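Heating block (laboratory)
February 14, 2026 — Worerari Reference, apparatus section

A heating block is a metal adapter placed on the plate of a magnetic stirrer hotplate to transfer heat to a round-bottom flask. It takes the place of an oil bath in many teaching and research laboratories. Most blocks are machined from aluminum, with a central opening for the flask.

Placement and use

The block sits directly on the heating plate, where poor contact slows heating and makes the flask temperature uneven. Some setups add a clamping bar across the plate to keep the block from shifting. Heating and stirring are normally set with separate knobs, and both functions are left off until the flask is seated.
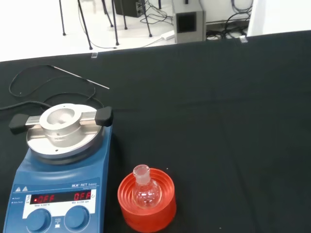 A block sized for one flask will hold a smaller one only with an insert. The Buckley pattern, common in older catalogs, uses nested inserts; the Jikdale pattern uses a separate block for each size. Mixing the two is not advised — the wall angles differ. One Buckley set was listed with 16 inserts.

Temperature is read by a probe, usually a thin steel rod on a cable. A probe placed in the block reads the metal, and the contents of the flask may lag well behind it.

Flask stands

A round-bottom flask cannot stand on a bench by itself. Between steps it is kept in a ring or a bowl-shaped stand, often with ridges or steps inside so that flasks of several sizes can rest at different depths. Bright colors are common. On a dark bench mat a clear flask is otherwise easy to overlook.

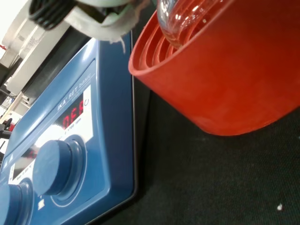

Care

Blocks are wiped after cooling. Spilled solvent is removed before the next heating. Stands are kept off the hot plate.

Contact: Wukbridge editorial desk — © 2026 Worerari Reference — Back to top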